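Two weeks with the Stosus bench cell, the two-arm laundry kit sold through Cisgate. Notes in a thread, mostly for people who asked whether it is worth the money for a small garment-handling lab. 1/

What you get: two arms, a grooved aluminium rail to bolt them to, grippers, a controller, the cables and a software licence for a year. You supply the table, the walls if you want them, and the clothes. 2/

Assembly took an afternoon. The rail goes down first, then the bases. The manual gives the bolt torque in one place and contradicts it in an appendix. I used the lower figure and re-checked after a day of running. No movement. 3/

Base spacing is adjustable along the grooves. Too close and the elbows foul each other on any reach across the middle. Too far and neither arm can pass a garment to the other. The setting printed in the quick-start card is a bit narrow for adult shirts. Widen it. 4/

Calibration: you touch each gripper to a set of points on the table and the software solves for the rest. Good routine, clear prompts. It does not save if you close the window before the green tick, and the window does not warn you. I did this twice. 5/

Grippers. Plain parallel type, with swappable finger pieces. The fingers push on and are held by a clip. Fine on cotton jersey. On thin synthetics they tend to pinch one layer when you want both, and I have not found a force setting that cures it. 6/

Status lights on the bases are useful from across the room. The ones on the wrist less so, as the meaning of each colour is only explained in the service guide, and the service guide is a separate download behind a login. 7/

Cabling is my main complaint. The gripper cable runs outside the arm in a free loop. It needs enough slack for full wrist rotation, and that much slack will catch on things. Hanger hooks in particular. I have added two hook-and-loop ties per arm. Should have been in the box. 8/

Teaching by demonstration works as advertised. You guide the arms through the job, the software records it, you trim the dead time at each end. Logged 1416 demonstrations so far, split between picking up a garment, threading a hanger and putting it on the rod. 9/

Storage: the recorder writes everything to one folder with no sub-folders. Anathi Engelbrecht wrote a short script to sort ours by task. Without it, finding a bad run to delete is slow work. 10/

Picking up from a crumpled heap is the best of the three tasks. The arm takes a pinch, lifts, and the other arm finds a lower edge. Almost always a usable grasp on tops with a clear hem. Dark fabric on a dark background is worse, as you would expect. Light walls help. 11/

Hangers are harder than garments. The thin plastic kind with a wavy bar flexes when gripped near the end, so the hook does not point where the controller thinks it does. Grip nearer the hook. I keep spares in a tub within reach of the right arm. 12/ 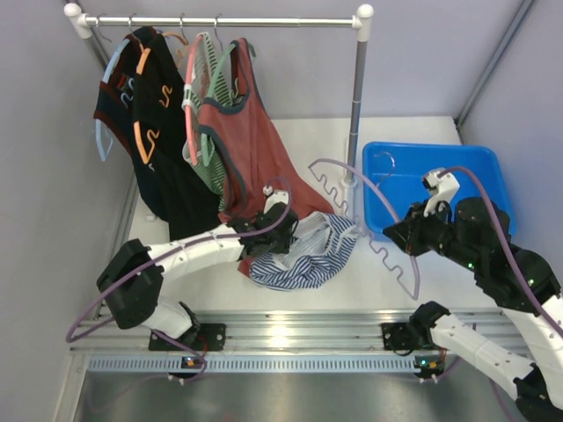 Stosus bench cell: left gripper on a striped garment, right gripper at the tub, rack behind. 13/

Rack placement matters more than the guide suggests. Put the rod well to one side so the forearm has a clear line past the hanging clothes. Long tops will trail on the table if the rod is low. Raise it if your arms can still reach. 14/

Noise: quiet enough to hold a conversation beside it. The controller fan is louder than the motors. 15/

Support. I raised a ticket about the manual and another about the save fault. Annatjie Matlala at Cisgate replied to both, sent a corrected torque table and confirmed the save fault is known. No date given for a fix. 16/

Compared with the Baloyi kit we had before: Stosus has the better software and the stiffer rail. Baloyi routes its cables inside the forearm and its finger clips are firmer. Payload is similar in practice, and neither is troubled by a wet towel. 17/

Would I buy it? For research on clothes handling, yes, if you have someone who can sort out the files and tidy the cables. For a working laundry, no. It is too slow and needs a person standing by. 18/

The unit moves to our Ketoldale site in March and will be set up again from scratch. I will post the new base spacing and the revised finger settings once I have them. 19/19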